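Zoltham Table Setting – data card

Student project, robotics club, fall term
Maintained by Irja Riihimäki and Hafiz Sumampouw
Last updated 2025-10-17

What this is

Recordings of two-arm tabletop tasks made by the club's second-year group. The arms are driven by hand by one student at a time, and every run is saved with the joint positions and the camera video. We use the set to train the small policies that members write for their term projects. It replaces the Mika set from last year, which had one arm and a different table. Please don't mix the two. The joint order is different and the loader will not warn you.

Size

2,191 runs in total. 286 of them are marked as held out, and those should only be used for the final comparison. Another 215 are marked "retry", meaning the operator dropped something or started over partway through. They are complete and can be used, but most people filter them out first.

Tasks

spoon_to_bowl
fork_to_bowl
straw_pick
handover (left arm to right arm)
clear_table

The task name is in the run's info file, along with the initials of the operator. Clear_table runs are the longest and also the messiest – Ningsih Chin recorded most of them and left notes in the tasks folder on how she decided a run was finished.

How runs were recorded

One student drives, one student resets the objects between runs. We swap after 10 runs. The person resetting puts the objects down wherever they like inside the reach of both arms, and tries not to use the same layout twice in a row. Both arms have to be still before recording starts. If an arm bumps the rail, stop the run and mark it as a retry.

Bowls, cutlery and straws came from the club box. Straws get bent after a few grasps, so expect the shape to vary from run to run.
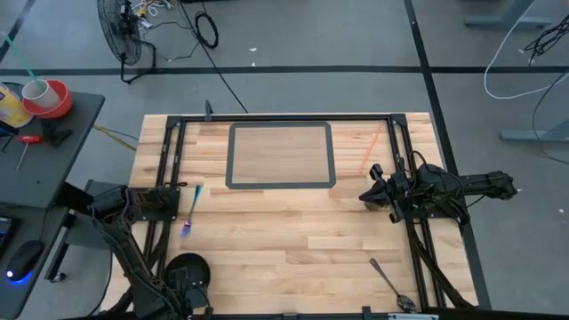

The video has not been cropped or cleaned up. Tools, cups and cables around the table change between sessions, and we decided to leave them in. Hidayah Pillai trained one policy on cropped video and one on the full view, and the cropped one did better on fork_to_bowl and worse on handover. Her write-up is in the reports folder. If you crop, say so in your results.

Known problems

Some early runs have a short gap in the right arm's joint log. The loader fills it with the last good value – check the "gap" flag if your project depends on timing.

The grippers often cover small objects at the moment of the grasp. Labels for those moments were made from the video before and after, so treat them as a best guess.

A few fork_to_bowl runs are filed under spoon_to_bowl. Mercedes Betancur is going through them. Send her the run number if you find one.

Use

Open to club members and to anyone taking the robotics elective. Ask Irja before passing it on outside the school. Changes to the loader go through Hafiz.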